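Thread on washable matte wall paint, mostly for people who specify it once every ten years and then have to live next to it. I did finishes for small workrooms and clinics for a long time. Opinions are mine, numbers are from my own notes.

Sheen first. Gloss is measured by bouncing light off the film at a fixed angle. For low-gloss finishes you want the 85 degree reading, which is close to grazing. A paint can look dead flat from the front and still flash when you look down the length of the wall.

Low sheen comes from particles near the surface that break up reflection. More particles, flatter look. More particles also means less binder around each one, and the binder is what survives a wet cloth. Every "washable matte" on the shelf is some settlement between those two facts.

Scrub ratings are where most people get lost. A wet scrub test runs a brush or pad over a cured panel and either counts cycles to failure or measures how much film is gone after a set number. Huvance quotes 1,000 cycles for its matte. Lorkora quotes film loss after 200. You can't line those two up against each other, and both reps will let you try.

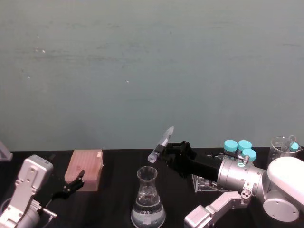

Scrub resistance and burnish resistance are separate properties. Scrub is about removing film. Burnish is about polishing it, so you get a shiny patch with all the paint still there. Mid-tone gray-greens are the usual place for complaints, and a wall like this pale teal-gray one, with its faint horizontal smudges, raises the question "is it dirt or is it the paint?" You can't answer that from straight on. Put a lamp close to the wall, aim it along the surface, and look from the other end. A burnish mark goes bright. Dirt mostly stays dull.

If it's dirt: damp microfiber, plain water, light pressure, whole width of the panel in one pass. Then a drop of neutral detergent if water did nothing. Rinse, blot, leave it alone until the next morning before judging.

If it's burnish, cleaning more makes it worse. The fix is a recoat, corner to corner.

Third possibility is surfactant leaching. Happens when a fresh coat dries slowly in a cool or damp room. You get tan or glossy runs, sometimes sticky. Wash it off with water after a few days. May need doing twice. People repaint over this and then see it again.

Color matters more than the brochures admit. Whites hide burnish well. Deep colors show every touch, partly because deep bases carry less white pigment and much more colorant, and ordinary colorant softens the film while it cures. I had a Maglaya deep base that marked from a sleeve three weeks after application. Same line in off-white was fine.

Cure time. Dry to touch in an hour, recoat in four, full cure closer to a month. Scrub ratings are run on cured panels. The room gets handed back the next morning. Most of the damage I was called to look at happened inside that gap.

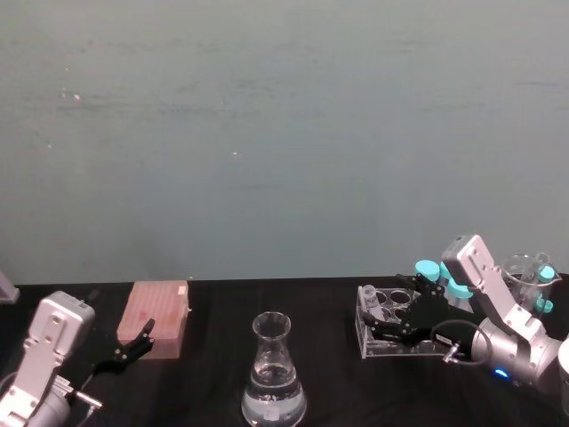
Blue-green wall, black tabletop, pink box.

On color next to dark furniture: a black bench against a mid or pale wall gives you a hard horizontal line, and the eye goes to whatever sits right above it. Run the better grade of paint at least from the floor to a couple of feet over bench height. Some clients go further and put a strip of sheet material there. I have no objection to that except at the top edge, where it needs a proper bead of sealant — painted caulk collects dust and then prints it on the wall.

Film thickness. Two coats at the spread rate on the can. Painters stretch it. On one job in February the cans said two coats and the invoice said two coats, and the purchase record showed enough paint for one and a quarter. Joelle Abu Hammour caught it by dividing area by gallons, which takes a minute and which I now do on every job.

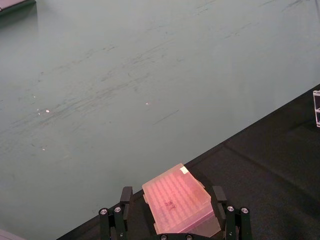 Roller nap is the other half of it. A short nap leaves a thin, tight film that burnishes early. A longer one leaves a bit of stipple, and stipple helps, since a cloth only touches the high points. I use a 3/8 inch cover on smooth board and keep the same cover type for touch-ups.

Touch-ups: same batch, same roller, thinned slightly, feathered out dry. Brushed touch-ups on a rolled wall will show under side light no matter how good the match is. Write the batch number on the inside of a switch plate.

Small test I'd recommend before buying anything. Paint a piece of primed board, let it sit for the month, then rub one half with a dry white cotton cloth under firm thumb pressure. My set was 68 strokes because that's where I lost patience on the first sample, and I kept it so the rest would compare. Measure or eyeball both halves at a low angle.

Results from my last round: Condent matte showed a faint track. Huvance showed none in white and a clear one in slate. Lorkora was in between. The cheapest contractor flat was visibly polished well before I finished.

Lighting changes the answer too. Wall-washers and narrow LED strips near the ceiling rake the surface and show everything. If the fixtures are already fixed, take the sample board to the room and hold it up there before you sign off on the color.

Budget version: spend on the top coat for the lower half of the room, use standard matte from the same line and tint above it, and break the two at a corner or a rail.

Will add the primer notes here once I find the other notebook. Short version is that patched drywall needs it over the whole wall, including the parts that look fine.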